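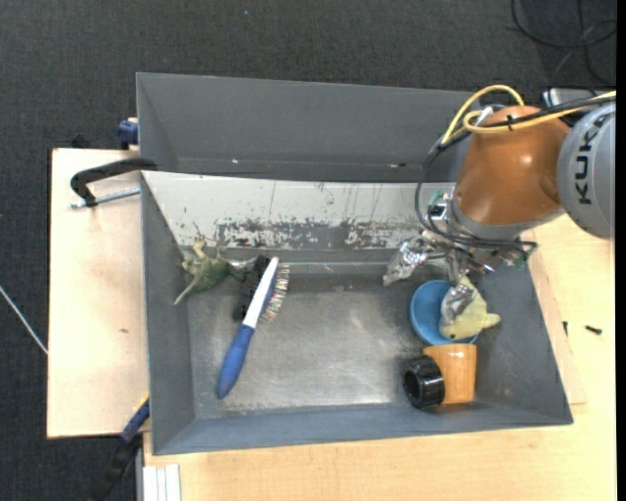 I had been meaning to get over to Levura's returns center in Stodmont ever since a neighbor started working there, and on May 4, 2022 they finally held an open day, with coffee and very good almond cookies set out by the front desk. I went in thinking I'd stay an hour. I stayed most of the afternoon!

Our guide was Haiyan Xu, who spent nine years on the sorting line before moving over to the robot cells. Levura takes back small household goods and toys from shops all over the region, and everything has to be picked out of a mixed bin, looked at and sent on. She showed us the old benches first, which I was glad of, as it made the rest easier to follow. A sorter there would handle 300 items in a shift, leaning forward for nearly every one of them. "You felt it here," she said, with a hand on the small of her back, and a couple of people in our group nodded as if they knew exactly what she meant.

The robots now do a share of that reaching, and the sorters have moved to the checking tables, where they decide what can be sold again, what needs a part and what goes to recycling. Kamlesh Katiyar, who runs the training room, told us 39 people have been through his course since last July. They learn how to stop and restart a cell, how to clear a bad pick, and (this took longer than he expected) when to leave the thing alone and let it try again.

I asked him if anyone missed the old way. Some do, he said — mostly the talking, with everyone side by side along one bench. The checking tables are farther apart, so they have moved the lunch breaks to overlap, and there is a plan to push the tables closer together when the Villca line goes in. He was also frank that the pay grades for the new jobs took too long to sort out.

We finished upstairs with more coffee and a long chat about knees and floor mats. If you go, park behind the Rellano building and wear comfortable shoes.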